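Gears, week whatever

Quick one, bus in a bit. Finally got numbers out of the gear picking runs so putting them down before I lose the notebook again.

The question was dull but it's been bugging me since February - does it help to show the policy messy starts, or do you just get a worse policy that's had more of everything? Old Trulta set was 700 demos, all tidy. Gears in the middle, nicely spaced, gripper starting right over them. New set is 129 demos and I started the arm somewhere daft every time. Off to the side, too low, twisted a bit. Same wrist camera, same network, same training settings, nothing else touched.

Tested both on the same 37 starts. Tidy set got the gear 11 times. Messy set, 34. I ran the tidy one again becuase I didn't believe it. Still bad.

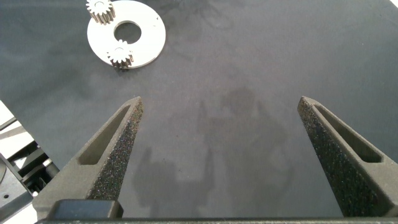
Wrist view, fingers open, both gears up on the white plate.

Starts like that are where the tidy policy falls over. Gears well off to the left, fingers nowhere near them, and it just goes straight down and shuts on bare table. Never had to go looking in training so it doesn't look. The messy one slides across first, then drops. Bit wobbly but it gets there.

Also a gear hanging over the rim of the plate is a pain for both of them. Two of the three misses for the messy set were that. It closes on the plate edge and the whole lot shifts. No fix yet. Might try coming in at more of an angle.

Shadows - not sure. The arm throws a big soft one over the table and I half expect the network is using it to judge height. Want to move the lamp and rerun all 37, see if it drops off. If it does then some of my nice result is just lighting, which would be anoying.

Caveats. One table, one sort of gear, one person doing all the demos (me, tired). I wouldn't wave this at anyone yet.

Next is the Clulia parts, smaller and shinier. Code's still a mess, will tidy it before I put it up. Right, bus.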